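Teaching a two-armed robot to clear a tray by remote control

Final report, robotics project module, March 2020
Group: Xiaoyan Tang, Bok-nam Geum, Dorota Śliwiński
Supervisor: Rasha Atallah

1. What we set out to do

Our project looked at how a person can show a robot a household task by steering it from a distance. We did not write a program for the movements. One of us moved two hand controllers, the simulated robot copied the hands, and the computer stored everything the arms did. A set of these recordings can later be used to train a model that carries out the task without a person.

We worked only in simulation. The department has one real two-armed robot, but it was booked until July, and a simulated one can be reset with a key press. The software we used is called Erstead. It was written by an earlier group on the same module and we changed it in two places, which are listed in section 4.

2. The task

The task is called "clear the tray". Objects stand on a yellow tray in the middle of a brown table, and the operator has to take them off with the grippers. Other items of kitchenware, such as a bowl and a pot, can be placed on the table as well. The kinds of cup and their positions change between recordings, so that the model does not learn a single fixed path.

The operator may use either arm. In practice all three of us tended to do most of the work with one arm and park the other in the air, with its gripper open, where it could not knock anything. White cups standing upright were the easiest start. We went in from above and put the fingers into the mouth of the cup to take hold of it.
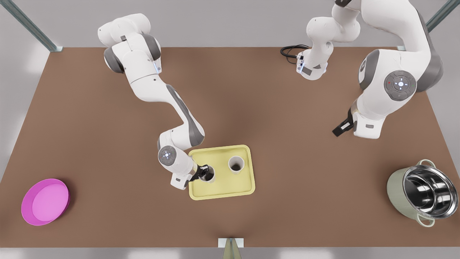
3. How we recorded

Each operator had 30 minutes of practice before any recording counted. After that we worked in blocks of 25 recordings and then swapped, as holding the controllers up is tiring for the shoulders. A recording started when the operator pressed the left foot pedal and ended when the pedal was pressed again. If something went wrong, the right pedal marked the recording as failed. We kept the failed ones in a separate folder.

The goal was 500 good recordings. We reached it in the fourth week. The longest of them has 3904 time steps, and that one belongs to Dorota, who dropped a cup and then decided to carry on. We left it in because the task was completed in the end.

For every time step we saved the joint angles, the opening of both grippers and the camera views. One view looks down on the whole table and the others are close to the grippers.

4. Changes to the software

The first change was to the hand scaling. In the original version, a hand movement gave an equally large movement of the gripper, and small corrections near a cup were hard to make. We added a slow mode which is switched on with the thumb.

The second change was to the operator's screen. The original showed only the view of the whole table. From there it is difficult to judge how deep the fingers are, and we often closed the gripper too early. We added the gripper view in a second window next to the first. It was most useful for the metal cup when it was lying on its side in the tray. With the close view we could line up one finger with the open mouth and keep the other outside the cup.

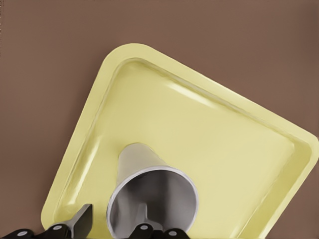

Bok-nam Geum

I wrote this last part on my own, as each member has to hand in a personal section.

My job was the recording code and the checking of the data. Checking took much longer than I had planned. I played back every recording at double speed and looked for jumps in the joint angles, which appear when the link to the controllers is lost for a moment. Recordings with a jump were removed and done again.

As an operator I was the slowest of the three. I moved in straight lines and stopped before each grasp, while Xiaoyan moved in one curve. We had not agreed on a style beforehand, and I think we should have. The two ways of moving are now mixed in the data and we do not know yet what this does to the training.

If I did the project again I would write the playback tool first. I would also ask Haiyan Meng, who looks after the lab computers, for more disk space at the beginning. We ran out twice and lost an afternoon each time moving files.

The recordings and the changed version of Erstead are on the group drive, in the folder "tray". The pedal settings are in a text file in the same place.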